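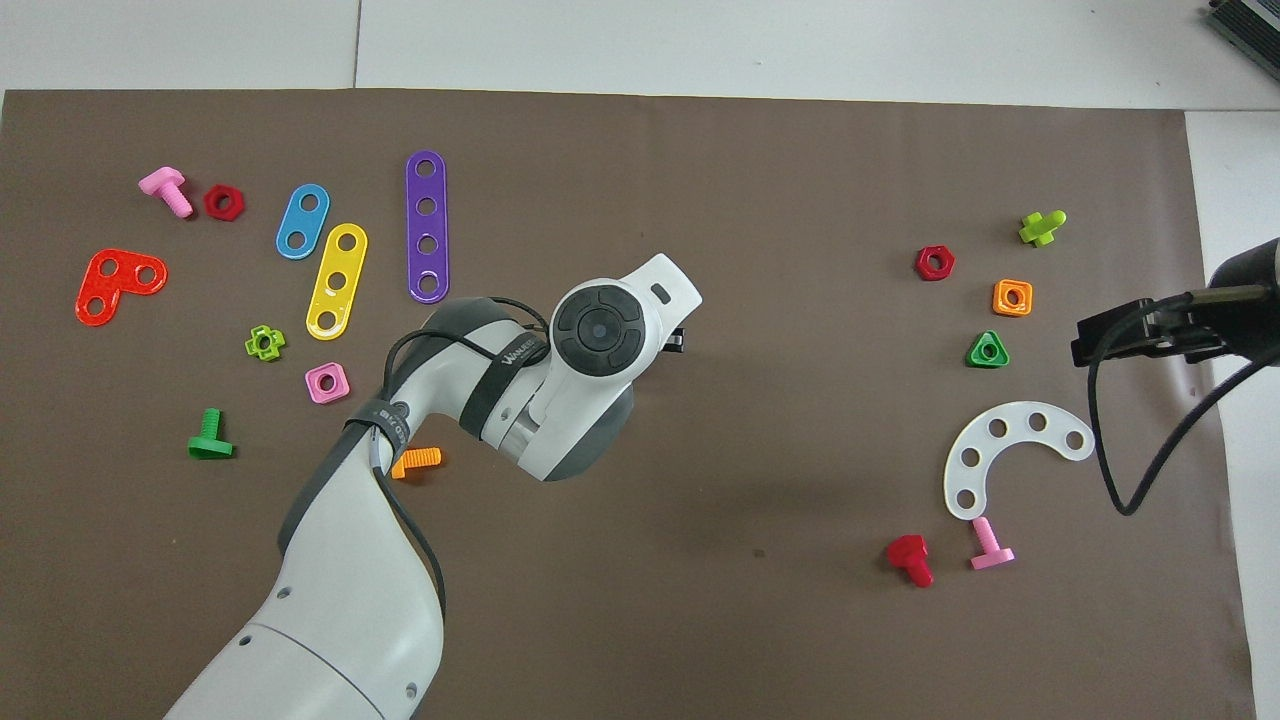 Figure 1. Bolts, nuts and perforated plates in two loose clusters on a brown mat.

3.2 What families told me about small parts

I went into the Clalby interviews expecting to hear about screens. What I got was a lot of talk about tidying up! Of the 229 parents who filled in the Fenus survey, the ones I met in person kept steering me back to construction toys – who picks them up, where they end up, and whether a set with missing pieces is still worth keeping. (I have strong feelings on that last one, but I left them out of the coding.) 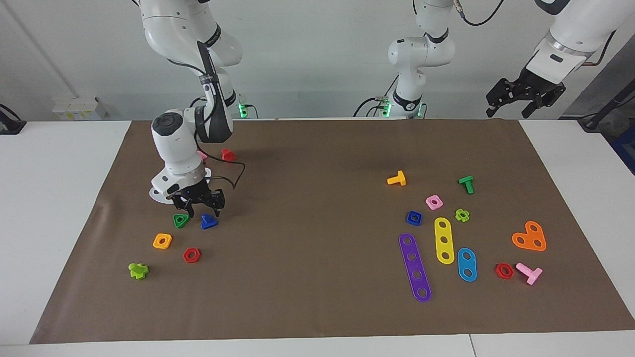
Figure 2. Small colorful construction pieces on a mat over a white tabletop.

I sorted the answers into five groups, following Gökçe's scheme for household chores, and then merged two of them when I couldn't tell them apart on a second reading. Parents who put toys away together with their child talked about the job as part of playing. Parents who did it alone, usually after 8 p.m., called it housework and sounded tired. The 25 families in the Avo follow-up kept a cleanup diary through December, and I go through those entries in Section 4.

5 comments · 3 shares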